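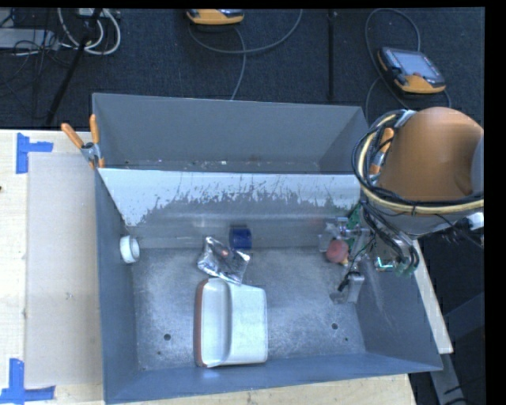
Apr 21, 2020. Third listen to the Plarkel remix stems, still not convinced by the low end. Uten's notes claim the kick and bass are "glued". I hear mud at the drop and a clap that sits 3 dB too hot. The top of the mix reminds me of the divider in the gray bin, white coating worn to a ragged edge and gray showing through, and more polish on the master won't fix that.

Ran the Mahawong synth line through Flesent again with the sidechain off. Less pumping, same mud. Cut at 236 Hz, narrow: small gain, maybe wishful. Bar 13 still clicks on both exports.

I doubt the "analog warmth" story. Bypassed the plug-in, matched levels, couldn't pick it out.

To do: swap the clap, re-export dry, check the October bounce before blaming the monitors.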